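From: Serpil Başaran
To: Pluklow robotics club list
Subject: Re: Grip pads and the sock task

Olanrewaju Nwosu wrote:
> Are we still doing socks in June, or has that moved to the
> towel group? Isauro says the pads need replacing first and
> I don't want to order the wrong rubber again. Also, how many
> demonstrations does Rurnia want from each team?

Olanrewaju,

Still socks. Towels went to Chinyere's group, and they have their own table. Rurnia wants 334 demonstrations per team, and we have 90 that I would hand in today.

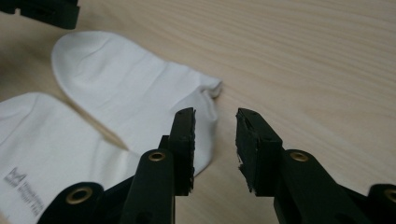 The task sheet has changed a little since you last saw it. Each run is now one pair, and both people on the grippers have to agree on the first grab before they start. I would like us to go for the cuff end. With one sock partly over the other, as they are here, the cuff of the upper one is still in easy reach of the open jaws, and the toe can be left alone until the second grab. Ilham would prefer to start at the toe. We can try 2 runs each way and compare.

On the pads, Isauro is right. Please order the thinner sheet from Ostley, the one Babalola used last year, and get enough for 3 sets. Glue only, no tape – the tape leaves a residue that takes forever to scrape off.
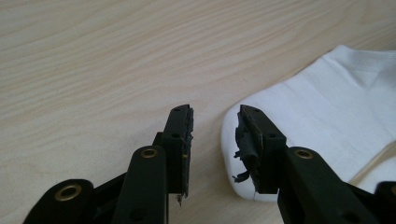 Right-hand pad coming away in strips, over the toe of the sock.

If the sheet arrives before the next session I can cut it to size beforehand. I have the template at home. Bring the small screwdriver back if you still have it.

Serpil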